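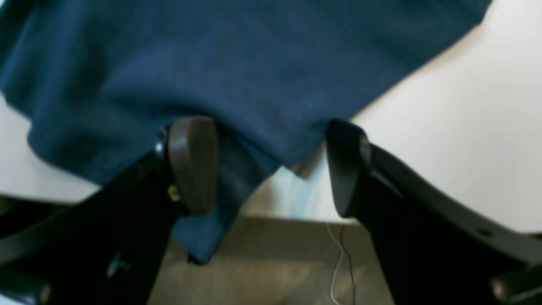

Blanket swap moves to Prasdale hall, and they want your fleece

2021-08-17

Good news for anyone with a closet shelf that won't close: the Cistden blanket swap is back this November, and it's moving to a bigger room. After four years in the back of the library, the whole thing is packing up and heading over to Prasdale Hall, where there's finally space for folding tables (and for people to walk past each other without apologizing).

If you've never been, it's pretty simple. You bring clean blankets, throws, fleece, felt, or plain old yardage you bought for a project and never cut into. You get a paper ticket for each piece. Then you wander around and trade your tickets for whatever you like. I went in last time with two baby quilts and came out with a big plaid throw that now lives on my couch and is covered in dog hair, so I call that a win.

Last time the swap took in nearly 600 pieces. The organizers are hoping for 1,000 this time around, which sounds like a lot until you think about how many blankets are sitting in your own house right now. I found seven in mine and I wasn't even trying!

Navy fleece goes fast, by the way. So does anything dark and soft and big enough to cover a bed. I asked at the sorting table last time what they never have enough of, and the answer was solid colors, mostly blue and gray, in full-size pieces. Crocheted afghans they have plenty of, though they'll still take them, and somebody always falls in love with one.

A few changes from before. Drop-off used to be the same morning as the swap, and the line went out the door and down the ramp. Now you can leave your bags ahead of time at the Najafi fabric store on the main street, any time the shop is open, starting the first of the month. They'll hand you your tickets right there at the counter. Please wash and dry everything first and fold it if you can. Rolled is okay too. What they don't want is a trash bag of stuff straight from the garage.

Pieces of fabric need to be at least a yard long. Small scraps go in a separate bin by the door, and those are free, no ticket needed. Quilters, you know who you are, get there early.

Electric blankets are out, same as always, and so are pillows and foam. Sleeping bags are a maybe. I asked twice and got two different answers, so call the hall before you haul one over.

There's also going to be a mending table, new this time, run by the sewing group from Skostberg. They'll have thread and a couple of machines set up, and they'll show you how to fix a hem or put a new binding on a worn edge. They won't do the whole blanket for you while you go get coffee, they were very clear about that with me, but they're happy to get you started. Bring your own binding if you care about the color matching.

Anything left at the end goes to the Cistden animal shelter, which will take even the ugly ones with holes. Towels too, if you have old towels you can tuck them in the same bag, just put them on top so the sorters can see them.

Admission is free and parking is behind the hall, on the gravel side. The front lot belongs to the dentist. Doors open at 9 a.m. and tickets are good until closing at 2. The exact date goes up on the hall's notice board and in the library window as soon as the booking is confirmed, and I'll add it here when I have it.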